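**Notes for my talk – setting a small table, 5 December 2019**

Speak slowly. Water on the left side of the desk. Phone off.

## Start (2 minutes, without slides)

Say good morning and thank Yogesh Chauhan for the invitation. He organizes the evening courses at Otuvberg, and he asked me in January if I could speak about tables for people who live alone or in two. I said yes too fast, and then I had to think what I know.

My background, short: I worked for 13 years in the shop of Flosia, first in the stock room and later at the counter for cups and plates. Most customers did not come for a full set. They came for one mug, or for a plate to replace a broken one. They asked me the same thing again and again: will it go with what I have at home?

Ask the room: who ate breakfast at a table today? Wait for the hands. Who ate it standing? Wait again, people will laugh a little. Do not comment, go on.

## Part one – the empty surface

The first step is to take things off. Letters, keys, chargers, the bag from yesterday. I do it with a tray. Everything goes on the tray and the tray goes on a chair, and after the meal I decide what comes back.

Tell the story of my aunt's table here. She had a big dark table and she covered it with a cloth, then a plastic sheet over the cloth, then a smaller cloth over the plastic. When she moved to the new apartment we took it all away and found a very nice table. She was almost angry with us. (If time is short, skip the part with the smaller cloth.)

White tables: many people in the room will have one, because they are cheap and they fit in small kitchens. A white surface shows every crumb, yes. But it is also kind to color. You can put almost any cup on it and the cup looks like you chose it on purpose.

If somebody asks about cleaning: soft cloth, warm water, a drop of dish soap, dry it after. I do not know enough about special products, so say that and do not guess.

## Part two – color

Change slide. Give them a moment to look before I speak.
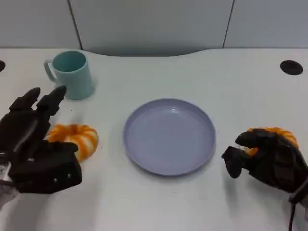
*Slide 4. Teal mug, lavender plate and two striped rings on a white table.*

Start with the mug and the plate. They are not from one set, at least not in color, and I would be happy to eat from them. Teal and lavender are both on the cool side. They are neighbors, so to say. Then come the orange and white stripes and they wake up the whole table.

Questions for the room, take two or three answers:

- Which thing did you look at first?
- Would you like it more if the rings were also lavender?
- What would you put on this plate?

My own answer to the last one is toast with apricot jam. It is a shallow round plate with a raised rim, so a thin soup is a bad idea, but a cake is good.

The rings are toys. To me they look like small pumpkins, my sister says donuts. It is not important who is right – say it with a smile. The point is that a decoration can be something silly from a child's room. You do not have to buy candles.

My rule for color at home: cool colors for the things I eat and drink from, and one warm color for the thing that is only there to be nice. It is only a rule for me. The people of Mevelau, the small pottery where I buy my bowls, do the opposite and their tables are beautiful. Mention them, they gave me bowls to show today.

*Pass the Mevelau bowls around now. Start in the last row because last time the last row got nothing.*

## Part three – distance

This part is difficult to explain with words, so use the real table in front.

Put down plate, mug, glass, in the middle, very close together. Ask if it looks good. Then move the mug up and to the left, so there is open table between it and the plate. Ask again. Usually they say that the second one looks calmer. If they do not say it, do not push.

Things to mention while I move the pieces:

- The plate goes first, the other things look for their place after it.
- A mug with a handle should have the handle where your hand comes. I am left-handed, so my handle looks left. Check with your guests.
- Leave room for the elbows. People forget elbows.
- If the table has a hole for cables, like many desks have, keep the small spoons away from it. I lost a spoon in the one at home and found it in a box of winter shoes.

For two people I like to put the plates across the corner and not face to face. You can talk more easily and you share one bread basket. Show with the second plate.

## Part four – buying less

Careful here, I talk too long about this in every rehearsal. Maximum three minutes.

Open the shelf list. When I counted my own cups last year for this talk, I had 19, and I live with one other person. I kept six. The others went to the kitchen at Shakya, where they always need cups after the Saturday lunch... *(change this: say only "after the lunch", it is not on Saturdays anymore)*

Suggest to them: before you buy a plate, bring one home plate with you to the shop, in a towel in your bag. At the counter I never found this strange. You put both on the white paper and you see it in one second.

Do not say which shop. Yogesh asked for no advertising, only the thanks for the bowls.

## Questions

Answers I should have ready:

**Can I mix old plates with gold edge and modern ones?** Yes, but the gold edge does not go in the microwave.

**What about tablecloths?** I like them for long dinners. For breakfast I am too lazy.

**My table is too small for all this.** Then one plate, one mug, and the decoration on the windowsill.

Collect the bowls before people leave. Count them together with Yogesh, give back the room key, and take the adapter for the projector home, it is mine.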